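2022-06-01
Urho Hyvönen

Up too early, couldn't get back to sleep, so started on the big table. Should have done it in April. Coffee first, then no milk, so black coffee and a bad mood till nine.

Everything that lands in this house lands on that table. Post, keys, the bag of screws from the Sulari shelves (still one shelf short, still haven't rung them). A bill for 265 which I'd sworn I paid. Hadn't. Paid it standing up, phone in one hand, toast in the other. Found the Nullard catalogue from last August, into the recycling. Found the Saarinen lamp receipt too, which I've been after for weeks, put it somewhere safe and already can't think where.

Rule for today: if it has a place it goes to its place. If it hasn't, basket. No reading, no sitting down with old letters. Broke that one within ten minutes, a postcard, then the back of a newspaper with a half done crossword. Finished it. Wrong, I think, in the bottom corner.

By eleven or so a proper stretch of table to be seen. Had forgotten how pale it is, that greyish beige, and how the join runs across where the two panels meet. Basket and green bowl pushed to the back for now, most else off. 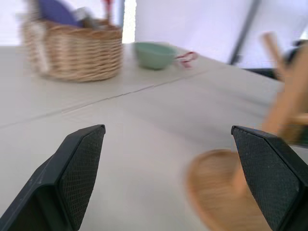
Still to do, before I forget

- Basket. Fine for a day, but it'll turn into the new table if I let it. Dark thing on top needs to come out and go upstairs. Red thing too, it sticks up and catches my sleeve every time I go past.
- Green bowl. Keep it out? I like it there. Fruit, if I ever buy fruit. Not keys. Definately not keys.
- Red and white thing by the bowl, find it a home. Drawer, probably.
- The seam. Crumbs get in, went along it with a butter knife and then a damp cloth. Want to look underneath and see if there's a catch or something to tighten. There's a step in the line near one side and now I've seen it I can't leave it alone.
- Ring Sulari!! Shelf.

Lunch late, soup, ate it at the clean end like a guest. Put the bowl straight in the sink after, felt very virtuous. Then the Vurkon parcel came and where did I put it down. Yes. Moved it to the hall within the minute, I want that noted.

Afternoon mostly lost. Rain, then a long phone call, then went up to put towels away and ended up sorting the whole cupboard, the way it goes. Two bags for the charity shop, by the door, where they'll sit a month if I know me. Back hurts. Should of used the little stool.

Also the savings, must look at that properly. Wanted 2000 put by before August for the roof and it's at 1849. Closer than I thought. Less the 265 though, so no, not that close. Do sums tomorrow with a clear head.

Bed. Bins out first. Milk.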